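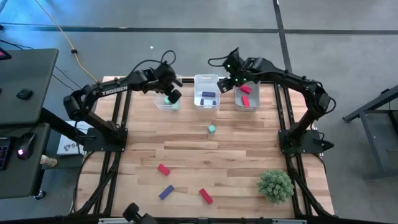
Rosine Aubert

Falliteck update is up. Main thing is the crafting timers in Hendell, which were running slow for anyone who had more than 400 recipes unlocked. They should now match the in-game clock again.

The cause was the recipe list being read in full every time you opened a bench. It now gets read once when you log in and again if you learn something new.

If your timers still drift after updating, delete the cache folder and start the game before you start Falliteck. Your settings are kept somewhere else and won't be touched.
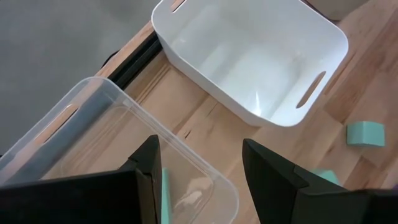
Also fixed: benches in Utwood showing up as Gudeta benches on the overlay. Only the label was wrong, the queues underneath were fine.

Queue alerts can be set per character now. Right-click the name and untick what you don't want. I had 4 characters all pinging me at once and got fed up with it.

Known problem — the overlay sits too far left if you play in windowed mode with scaling above 80 per cent. Full screen is OK. I have a fix half done and want to test it on a second monitor first.

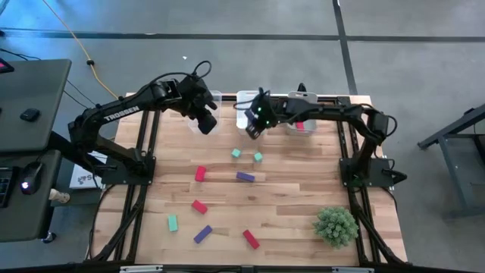
The price column is still switched off. It was showing old market values for 567 items and I would sooner leave it blank than have people sell stock on bad numbers. It will come back once the new item list is finished, probably in August.

Please put bug reports in the tracker and attach your log. I miss things in replies. I'll go through the new ones on Saturday.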